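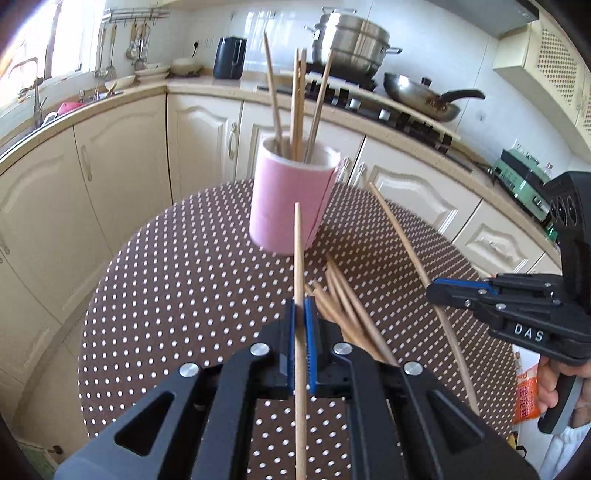 Learning to cook for one again

October 2020

I moved into the apartment on Custine Street in September, after four years of sharing a house with people who did most of the cooking. My part was washing up and buying coffee. So when I got the keys I had a good knife, a rice pot with a dented lid and no real idea how much food one person eats in a week.

The first thing I got wrong was shopping. I bought as if the old house was still behind me. A whole cabbage, a big bag of carrots, two bunches of cilantro. The cilantro went to slime in the drawer and I ate cabbage at every meal until I couldn't look at it. Now I go to the market on Ponce Avenue with a short list and I go more often. It costs slightly more per item and a lot less overall, as far as I can tell from the bank statements.

Rice was easier. My old housemate Gopinath Nair taught me to rinse it until the water is nearly clear, soak it while I chop everything else, then cook it on the lowest flame with the lid on. I make enough for two meals and put the second half in the fridge as soon as it has stopped steaming. Cold rice is better for frying anyway, so the next night is settled.

The dish I make most is noodles with egg and whatever green thing is left. Boil the noodles a minute less than the packet says. Fry garlic and ginger, add the greens with a splash of the noodle water, push it all to one side and scramble an egg in the space. Noodles in, soy sauce, a little vinegar, done. I add chili oil at the table. If there is leftover chicken it goes in with the greens.

Soup has been less of a success. I followed a recipe for lentil soup that said it served four, and it lasted me seven dinners. By the end I was thinning it with water and eating it out of a mug. I have since learned to freeze it in flat bags on the first night, before I get sick of it. Write the name on the bag. I thawed what I thought was lentil last week and it was stewed apple.

The stove took some getting used to. The back left burner is either off or very high, so I use it for boiling water and nothing else. The landlord, Mr. Tennant (Evander, but I can't bring myself to call him that), says a new part is on order. He said that when I moved in too.

I still eat standing up more than I should. At the old house somebody would shout that dinner was ready and we all sat down, even if it was only toast. I have started putting a plate and a glass out before I cook, and that helps - once the table is set it feels silly to eat from the pan.

Next I want to try dumplings. Gopinath says the folding is slow the first few times and that I should make the filling drier than seems right. I have ground pork in the freezer and most of a cabbage in the fridge, because I bought another one.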